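Home News Projects People Open Days Contact

9 May 2018

Girneo opens its teaching bench to visitors in June

The robotics workshop Girneo will let visitors guide a robot arm with their own hands during the first half of June. The sessions are free of charge, but one must register, and there are 90 places in total. Registration is open from today at the front desk and by e-mail.

The sessions grow out of a project with the name Vevel, on which a small team at Girneo has been working since last autumn. The aim of Vevel is simple to explain. The team wants a person without any training in programming to show a robot a small task, and they want the robot to repeat this task later when the objects lie in other places on the table. For this the arm needs many examples, and each example must be given by a person.

Until now the team has recorded 2577 demonstrations. Of these, 838 were made by remote control, with a handheld controller which moves the gripper. The others were made by hand, which means that the person takes hold of the arm itself and leads it through the movement while the joints are soft. The tasks are all done with small colored cubes. In the most common one, the person must pick up a cube and bring it to a given place on the table.

"We started with remote control and we believed it would be the better way," says Dardo Benítez, who leads Vevel. "The person sits in a chair, the recording is clean, there is no hand in the way of the camera. But the beginners were slow with it. They stopped very often to think which direction is left for the robot and which is left for them. When they hold the arm, this question disappears."

According to Mr. Benítez, leading by hand has its own difficulties. The arm is heavy to move for some people, above all when it must go far out over the table, and the movements become shaky at the end, exactly where precision is needed. Many people also pull the arm in a straight line from one point to the next, and touch a neighboring cube on the way. The team keeps these recordings too, but it marks them, so that they can be used separately.

The software which stores and sorts the demonstrations is called Cabral. It was written at Girneo and it cuts each recording into short pieces: the approach, the grasp, the transport and the release. In the first version, a person had to mark the pieces manually, and one recording could take longer to mark than to make. The present version makes a proposal and the person only corrects it. Mr. Benítez says that the proposals for the release are still the weakest part, for many people wait a moment before they open the gripper and others open it while the arm is still moving.

The second partner in the project is Istance, a company that makes fixtures for small assembly shops. Istance has no robot of its own in daily use, but its customers have asked for years if an arm could take over the sorting of small parts. The company has paid for part of the equipment and sends two of its employees to Girneo every second week. They give demonstrations like everybody else and afterwards they write down what was unclear to them. From their notes came the idea to draw the work area directly on the table with a marker. Before that, it was shown only on the screen, and people looked up and down all the time.
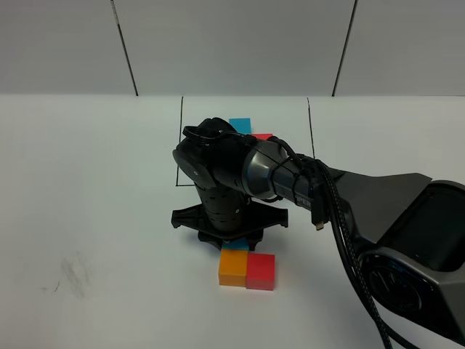
The Vevel arm at the cube task, with the gripper just above the tabletop. Two more cubes lie inside the area drawn in marker.

In the June sessions each visitor will have a place at the bench for twenty minutes. After a short explanation of the safety rules, the visitor first leads the arm by hand and then tries the same task with the controller. Those who agree can have their demonstrations added to the collection. Names are not stored, only whether the person has done it before and which hand he or she prefers.

The team hopes to add 384 new demonstrations in this way. This would be a modest number compared with what already exists, but Mr. Benítez considers it important where they come from. Most of the recordings until now were made by people who work in the building and who know the arm well. "We have become too good at it," he says. "We know what the gripper likes, so we do it like this without thinking. A visitor does it in another way, and the robot should learn from this also."

One of the open questions is how much variety is useful. In a test in the spring, the team trained the arm once only with recordings of experienced people, and once with recordings of everybody. The first version worked faster, but it had problems when a cube was placed near the border of the work area. The second was slower and recovered better after a missed grasp. The team does not want to draw a conclusion from one test and will repeat it after the sessions, with the new material included.

Children from the age of twelve can take part if an adult is with them. Long hair must be tied back, and loose sleeves should be rolled up. The bench can be reached without stairs, and the controller can be used from a wheelchair. Visitors who only want to watch do not need to register, but there is space for few people in the room, and those with a reservation are let in first.

The list of free times is at the front desk and will be updated each evening. Whoever cannot come after all is asked to cancel by e-mail, so that the place can be given to another person. Groups from schools should write to the Vevel team directly, as for them a separate morning is planned.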